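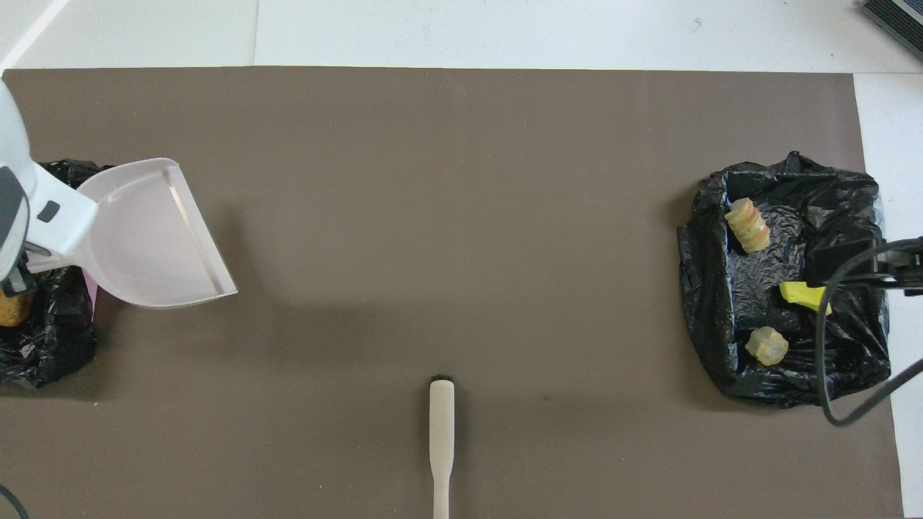 Figure 4. Sweeping station on the floor mat, with the dustpan over the left bag and the hand brush on the mat.

3.2 Mat, bags and sweeping tools

The sweeping task was set up on a white tiled floor. We laid a large dark taupe-brown mat over most of it, leaving a narrow strip of tile uncovered along one side (Figure 4). Crumbs that rolled off the mat were recorded as lost and were not put back. In the first sessions we swept directly on the tile, but fine material settled in the seams and the leftover weight could not be measured well.

Two black plastic bags serve as the bins. Each is set down on the mat and opened into a low container. We tried rigid bins in August and dropped them after the lip of the dustpan kept catching on the rim. A bag gives way when the pan touches it, although its shape changes from one trial to the next. The folds were not straightened between trials unless the opening had closed.

The dustpan is pale pink plastic with a wide flat lip. A thin raised ridge crosses its inner surface, parallel to the back edge, and fine crumbs tend to stay behind it when the pan is tipped. Residue on the ridge was brushed out and weighed separately. The hand brush has a cream-colored handle and dark bristles.

Every trial began with 65 g of dry crumbs spread by hand over the middle of the mat. A trial ended when the pan had been emptied or after 600 s. Weights for both bags are given in Section 4.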